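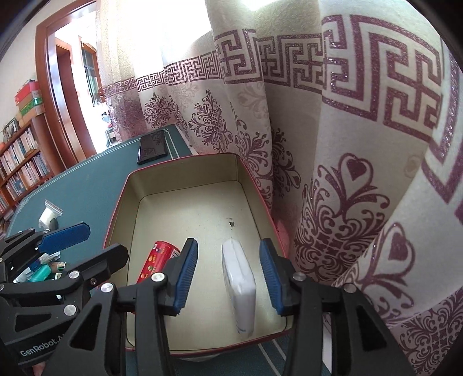 Figure 3. Open tin with a red can and a white wrapped packet. Photo: Farooqui archive.

4.2 Pit stop timing and finishing position

The second part of the analysis concerns the time lost in the pit lane. The data come from the timing system of the Limusach oval and cover 3661 recorded stops. We removed the stops made under repair and the stops with a penalty, and 2432 stops remained. Of these, 1822 were made under green flag conditions. Only this last group is used in the model, as under caution the field is slow and the cost of a long stop is much smaller.

For each stop we measured the time from the pit entry line to the pit exit line. The Fitel loop records both crossings. In 43 cases the exit crossing was missing, and we took the value from the Pamar scoring sheets. These sheets give the time only in full seconds, so the values are less exact. We repeated the estimation without them and the signs of all coefficients stayed the same.

The results show that a slow stop in the last third of the race is related to a larger loss of positions than the same stop in the first third. This agrees with what crew chiefs usually expect. More surprising for us was the weak effect of starting position - after the first round of stops it adds very little to the model. A possible explanation is that fast cars starting from the back have already moved forward by this point, but our data do not permit us to test it.

The choice between two and four tires was treated as a separate variable. Two-tire stops are shorter, but drivers who made them lost places again during the following laps. The size of this loss depends on the length of the run until the next caution, and we return to this question in Section 4.3.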